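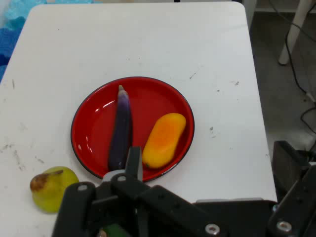

Figure 3. Wrist camera view during the sorting task, with the eggplant and the mango on the red plate and the pear on the table.

Print this page | E-mail this article

4. The sorting task, and what we learned from running it

I should say at the start of this section that none of us had planned to write a paper. The Uvach course is a summer project for second-year students, it runs through July, and what normally comes out of it is a poster and a tired group of people. But we ended up with 400 recorded attempts and a lot of arguments about them, and Beverley Parsons (who runs the course with me) thought the arguments were worth putting down properly. So this part is a bit more of a story than Section 3 was, and I hope the reader will put up with that.

The task itself is easy to explain. There are toy fruits and vegetables, there are plates, and the arm has to put the right thing on the right plate when a student types a sentence such as "put the pear with the mango". The students worked in 7 teams. Every team got the same arm, the same toys and the same starting code, which we call Pakus, and after that they could change whatever they liked as long as they wrote it down. Some wrote down a great deal. One team's log is mostly about lunch, but their gripper settings were very good!

What surprised me most was how much of the trouble came from the wrist camera. We had told everybody that the close view was the useful one, and for the last few centimetres it is. The difficulty is that the fingers get in the way of the very thing you want to look at. In Figure 3 the lower part of the eggplant is hidden behind the gripper, and part of the pear is too, and a program that has only ever seen whole pears can get quite upset by that. Henrik Hinrichs spent an entire afternoon on what he was sure was a fault in the colour matching, and then drew a box by hand round the visible bit of pear and saw how little the program had to go on. After that he trained on half-hidden objects on purpose, and I wish I had suggested it myself in week one.

The second thing was shine. The plates are glossy and they throw back bright patches from the lights, so a detector that looks for pale blobs will happily find some that aren't food. Two teams fixed this in software. A third just moved a lamp, and I gave them full marks – it's a perfectly good piece of engineering and it took them a minute.

We also had a fixed camera off to the side, and it earned its place. From there you get both plates, the arm and the gap between the fingers and the table, so you can judge height in a way the wrist view doesn't allow. Most teams ended up using the side view to choose a target and the wrist view to close in on it (the handover between the two is described in Section 5, and it was the source of nearly all the swearing). The pear was the favourite test object for this, partly for its shape. Stood upright it gives the fingers a narrow top to come down over, and if the height is a little wrong they knock it flat and you have a different problem altogether.

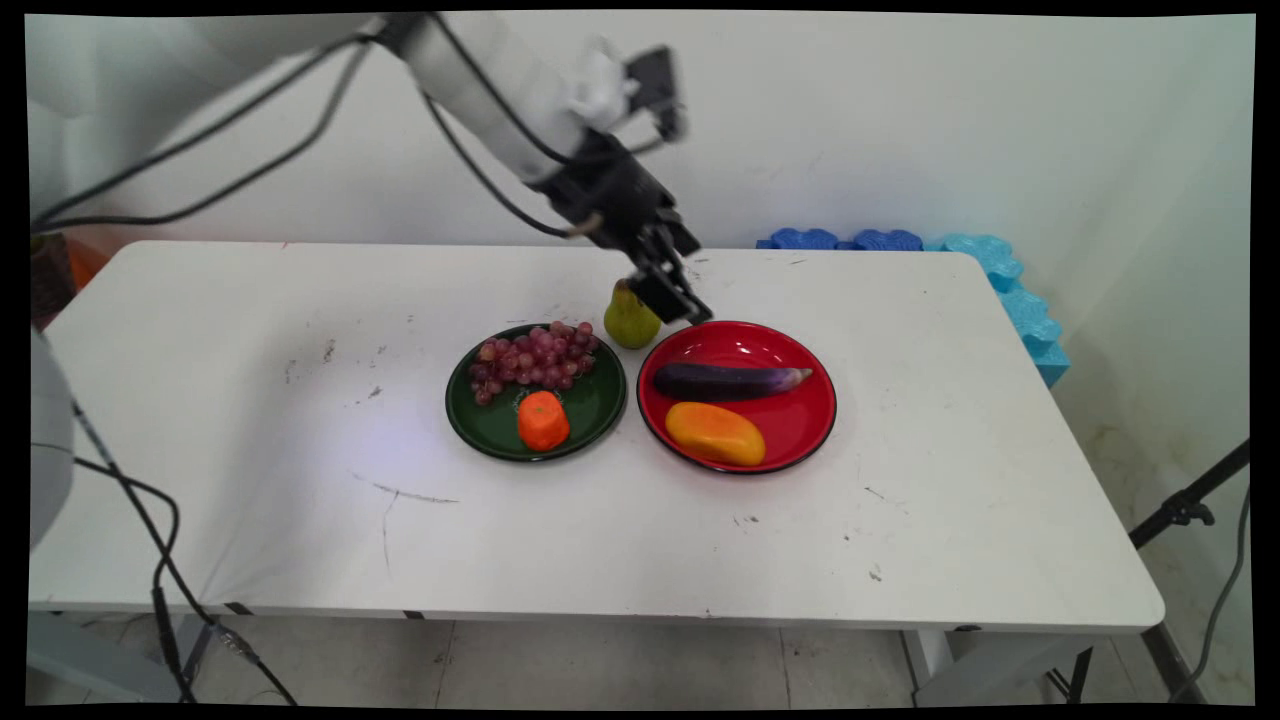
Jörg Meinecke disagreed with us on the use of two views, and he read an early draft closely enough that his objection belongs in the paper. He wrote that students who are handed a second camera stop thinking about the first one, and that he would sooner see them struggle with a single view for a fortnight before being given any help. He also felt that our teams had been marked too kindly for attempts where the object was picked up and then put on the wrong plate.

I think he's right about the marking, and we've changed it for next time. On the cameras I'm less sure. Our summer is short, and a fortnight is half of it.

Project contact: Henrike Haberkorn, Uvach course office | © Uvach, August 25, 2020 | Back to top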